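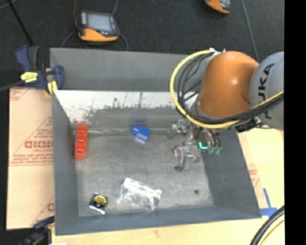

A new code of practice for robot picking cells is doing the rounds among warehouse firms this month, and its backers say it will make test results easier to trust. Maybe. The Plivlow code, drafted by the trade group Bodin and put out for comment in May, runs to 70 pages and covers everything from how a bin should be fixed down to how a failed grab should be logged. It asks for a bin that can't shift during a run, which a pair of bar clamps at the corners will do well enough, and for test items that differ in ways that matter: a crumpled clear bag next to something long and stiff, say. It also wants cables tied up and kept clear of the gripper through its full range. None of this is new to anyone who has run a cell. Putting it in writing is fair enough, but firms are being asked to pay for it.

A company that wants to claim it meets the code must buy an audit, priced at $3975 per cell. The audit lasts one day. Over that day the robot has to attempt 243 picks from a set list of goods, and an auditor signs off on the log. There is no return visit unless the firm changes the arm or the gripper.

Suqin Ye, who runs picking operations at the parts distributor Nanlow, has read the draft twice and is not sold on it.

"We swap out goods every week," she said. "A cell that passed on a good morning with a fixed list tells me very little about what it does with the stuff I ship in the fall. I'd take three months of dull logs over one signed page."

She also questions who gets to pick the list. Under the draft, the firm being tested may leave out any item it does not expect to handle. That sounds sensible until you think about which items those will be. Thin film, shiny wrap and see-through plastic are the goods that give cameras and grippers the most trouble, and they are the easiest to drop on the grounds that they are "out of scope."

Peter Sýkora, who led the drafting for Bodin, said the rule was there to keep small firms from being tested on goods they would never touch. Any item left out has to be named in the report, he said, so buyers can see the gap for themselves.

They can if they get the report. The draft requires only a one-page summary to be made public, and the list of skipped items sits in an annex that the firm may keep private. Sýkora said that point was "still open."

The safety section is stronger. It sets out who may reach into a bin, calls for the arm to be stopped and locked first, and says the handheld control must hang or rest in a marked spot within reach of the operator. It bars firms from counting a pick as a success when a person has nudged the item beforehand — a habit that is more common than sales videos let on.

Botari, which builds cells for mail-order firms, has already said it will put two of its sites through the audit. It has not said whether it will publish the full reports.

Comments on the draft close in 60 days. Bodin says it will answer each one in writing.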